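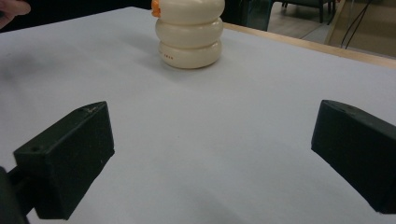
How long does a Kallby mail-order return take?
Allow 7 business days from when the parcel reaches our Plotau warehouse. Refunds go to the card you paid with.

Updated September, by Yiran Deng

Who pays the postage?
We do on orders over $50. On smaller orders we take the cost of the label out of the refund.

Can I return a sale item?
Yes, for store credit only. Keep the tags on and put the packing slip in the parcel.

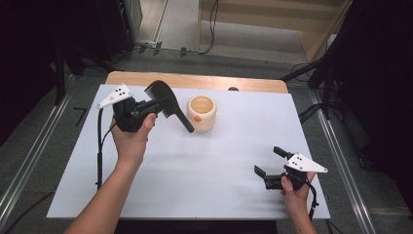
If the slip is missing, write your order number on a sheet of paper and put that in the parcel.

Can I swap for another size?
Not by mail. Send the item back and place a new order. The Tanoli store can swap sizes at the counter until 5 p.m.

Contact: Kallby Customer Desk | © Kallby | Back to top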